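第六讲 手柄的触感：震动、扳机与“手里有东西”的感觉
课程：游戏硬件与交互设计导论
授课：Rania Farah
整理：Dace Org

写在前面

各位同学好，上一讲我们把摇杆的死区和漂移讲得比较细，课后好几位同学来问我，说原来自己家里那只“会自己走路”的手柄毛病出在这里。听到这样的话我总是特别高兴，因为这门课最想做到的，就是让大家对手里天天握着的东西多一点好奇。今天这一讲会稍微长一些，请大家先倒杯水，慢慢看。课堂上来不及说的例子，我都尽量补在这份讲义里了，所以有些段落会比课上啰嗦，还请多包涵。

这一讲谈的是触觉反馈，也就是手柄怎样“回话”。我们平时说到手柄，想到的大多是输入：按了什么键，推了哪个方向，扣了多深的扳机。可是手柄同时也在向我们输出，只不过走的是皮肤和肌肉这条路，比屏幕和音箱安静得多，也容易被设计者忘掉。

一、为什么要震

先从一个很朴素的问题开始。游戏里的角色撞了墙，画面晃一下，音箱里“咚”一声，玩家已经知道撞墙了，为什么还要让手柄震一下呢？

我自己的看法是，震动承担了两件不同的事。一件是强调，把已经看见、听见的事再说一遍，让它变得更重。另一件是告知，把画面上没有位置、或者不方便写出来的信息交给手去接收。赛车游戏里轮胎快要失去抓地力的时候，手柄会先有一点细碎的颤动，这时画面上的车还走得好好的，手却已经晓得要松一点油门了。

大家做课程设计的时候，请先问问自己，想加的那个震动属于哪一种。强调型的震动多了，玩家会麻木，很快就跑到设置菜单里把它关掉；告知型的震动如果含含糊糊，玩家又会以为是手柄坏了。Ayman Darwish 老师去年带的小组就碰到过后面这种情况，他们给潜行游戏做了一个“有人靠近”的微弱震动，试玩的同学纷纷把手柄翻过来看，以为里面有零件松了。

二、两种马达

手柄里最常见的震动来源是偏心转子马达。它的道理很简单，一个小马达的轴上挂一块偏到一边的重物，转起来重心就跟着绕圈，整个手柄便抖动起来。传统的做法是左右握把里各放一只，一只配重大，震得低沉；一只配重小，震得细密。两只搭配着用，已经可以做出不少层次了。

偏心转子的好处是便宜、结实、力气大。它的短处也很明显，起转要时间，停下来也要时间，强度和频率还绑在一起，转得快就震得猛，想要“又快又轻”是很难的。所以用它来做爆炸、引擎和地震都很称职，用它来做雨点落在伞上，就有些为难它了。

后来越来越多的手柄改用线性谐振执行器或者音圈一类的结构。它们里面的质量块沿着一条直线来回运动，起得快，收得也快。音圈类的结构还可以在比较宽的频率范围里工作，有点像一只不怎么出声的小喇叭。做设计时，我们也就可以像处理声音素材那样去处理震动：有波形，有包络，有淡入淡出。

课上有同学问，既然后者这么好，为什么前者还没有消失？一部分是成本，另一部分是习惯。很多老游戏的震动都是照着偏心转子的脾气调出来的，换到新的执行器上要做一层转换，转得不好，原来厚实的一拳就变成了“嗡”的一声。Gualtiero Cocco 在他的实验笔记里把这种感觉形容成“隔着棉被敲门”，我觉得很贴切，就借来给大家用了。

三、扳机的阻力

震动是一种“来回”的感觉，阻力则是“顶住你”的感觉，两者给人的印象相差很远。

普通扳机里面只有一根弹簧，按得越深，弹力越大，从头到尾都是同一条曲线。带力反馈的扳机多了一套小电机和传动机构，可以在行程中间的某一处忽然变硬，过了那一点又忽然变松。弓弦慢慢拉满、枪机在某一点释放、刹车踏板踩到底，都可以用这样的办法去表现。

设计阻力的时候，有三个量要反复推敲：

起点：手指走到哪里开始感觉到阻力。
强度：阻力有多大，会不会让手指发酸。
落差：突破之后松掉多少，松得有多突然。

初学的同学往往把精力都放在强度上，觉得越硬越真实。其实人的手指对落差要敏感得多。课堂练习用的 Skemo 样机上存了一组“轻阻力、大落差”的参数，请大家务必亲手按一按，再和“重阻力、小落差”的那一组比较。多数人按过以后，都会觉得前一组更清脆，更像真的扣动了什么。

还有一件事我每年都要唠叨：阻力会让人累。一个动作在一局里要重复很多次的话，再漂亮的阻力曲线也会变成负担。练习里规定连续扣动 60 次，就是想让大家的食指自己来投票。

四、抓取的感觉

虚拟现实控制器把问题又往前推了一步。玩家伸手去拿桌上的一只杯子，画面里的手合上了，真实的手里却还是那只塑料控制器。软的东西和硬的东西，轻的东西和重的东西，握起来都一样，这个矛盾是每一个做 VR 交互的人迟早要面对的。

我们的手在捏一件软物时，收到的信息是很丰富的。指腹接触的面积慢慢变大，阻力一点点上升，表面的纹理在皮肤上轻轻滑过，松开时又有一点回弹。控制器没有办法把这些全部还原，只能挑其中一两样来做，剩下的交给眼睛和耳朵去补。

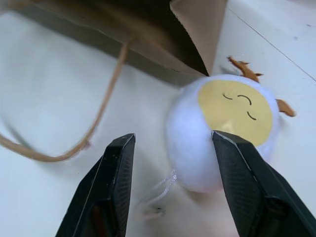 图 6-1 指端与毛绒玩具的接触

好在人的感官是很愿意互相帮忙的。画面里的物体在手指合拢时稍微凹下去一些，再配上一段由弱到强的短震动，很多玩家就会说“捏起来是软的”。如果画面纹丝不动，只是同样震一下，他们又会说“碰到了一块硬东西”。震动一模一样，换了视觉的陪衬，感受就变了。研究里一般把这类现象叫作伪触觉，大家写报告时可以用这个词去查文献。

伪触觉也有它的边界。视觉和触觉之间如果错开得太久，玩家就不再把它们当成同一件事了。手已经合上，震动隔了一会儿才来，那种感觉非常别扭，有的同学还会觉得头晕。所以无线传输的延迟、引擎里事件触发的时机，这些看上去属于工程的问题，最后都会变成手感的问题。

抓取时还有一个小技巧，是 Þórey Gunnlaugsson 来做客座讲座时介绍给我们的，我很喜欢：不要在物体被拿起来的那一刻给最强的反馈，把它留给物体离开桌面的瞬间。拿起来之前，手指和物体之间只是“碰到”；离开桌面以后，重量才真正到了手上。把反馈分成这样前后两段，哪怕每一段都很轻，玩家也会觉得那件东西有分量。

五、案例：Bravomero 的三次修改

Bravomero 是我们教学组自己做的一款小品级厨房游戏，玩法很简单，切菜、颠锅、装盘。它的手感前后改了三次，过程很有代表性，所以每一届我都拿出来讲。

第一版里，所有动作都配了震动，切菜震，开抽屉震，连翻菜谱都震。试玩的同学前几分钟很兴奋，后来就把手柄搁在腿上玩，说手麻。我们当时还挺委屈的，觉得每一个震动都调得很用心呀！可是单个调得好，放在一起不一定好，这和做菜放调料是一个道理。

第二版来了一次大扫除，只留下切菜和颠锅。这一版舒服多了，但是切什么都是同一个感觉，黄瓜和南瓜没有区别。

第三版把切菜的反馈拆成“入刀”和“碰到砧板”两段。黄瓜入刀很短，南瓜入刀时扳机会顶一下，过了那一下再落到砧板上。碰砧板的那一段，所有食材都是一样的。这样既有变化，又有一个不变的东西让玩家安心。后来做问卷，最常被提到的就是南瓜，有一位同学在意见栏里只写了“再给我一个南瓜”。

六、无障碍与设置菜单

请大家一定给震动和阻力留出开关，并且分开来留。有的玩家手部力量较弱，扳机一硬就按不下去；有的玩家对持续的震动很敏感，玩久了会疼；也有听力不便的玩家，恰恰非常依赖震动，他们需要的是更强、更清楚的反馈。一个总开关照顾不了这些不同的人。

比较稳妥的做法是给震动一个强度滑条，给扳机阻力另一个滑条，再给“告知型”的震动单独设一个选项。凡是用震动传达的关键信息，都要有画面或者声音上的替代。评分的时候我会把震动全部关掉玩一遍，如果这样就过不了关，是要扣分的，先跟大家说清楚。

顺便提一句电量。持续的强震动很耗电，无线手柄尤其如此。菜单界面里那些可有可无的小震动，能省就省一些吧。

七、课堂练习

练习两人一组，一位操作，一位记录，做完之后交换。样机和 Tannous 测试台都在实验室靠里的那排桌子上，用完请把线收好，上一组同学把线缠成了一团，我和 Dace 解了好半天。

练习一：用偏心转子样机和音圈样机分别播放同一段“脚步”素材，写下两者的差别。请尽量避免只写“好”和“不好”，多用一些具体的词，比如闷、脆、散、拖。

练习二：在 Skemo 样机上调出“拉弓”的扳机曲线，连续扣动 60 次，记录从第几次开始觉得手指疲劳，再把强度调低重做一遍。

练习三：打开 Zetex 编辑器里的抓取场景，为软、硬两种物体各设计一段反馈。两段反馈里的震动必须相同，只能改动画面。请一位没有参加设计的同学来试，听听对方怎么形容。

练习报告不用长，14 号字打印的话两页以内就够了。比起漂亮的图表，我更想看到你们自己的手感受到了什么。周三下课以前交到讲台上，电子版发给 Dace 也可以。

八、思考与延伸

有几个问题留给大家路上慢慢想，不用交，下次上课时愿意聊的同学我们一起聊聊。

你最喜欢的一款游戏，如果把震动关掉，少掉的是什么？请真的关掉玩一会儿再回答。

手机上的打字震动和手柄上的震动，设计目标有哪些相同和不同的地方？

如果只能保留一种触觉反馈，震动、阻力、温度之中你会选哪一个，用在什么样的游戏里？

下一讲由 Ayman Darwish 老师来讲触摸板和体感输入，需要大家带一只自己常用的手柄来，型号新旧都没有关系，没有的同学可以提前跟 Dace 登记借用。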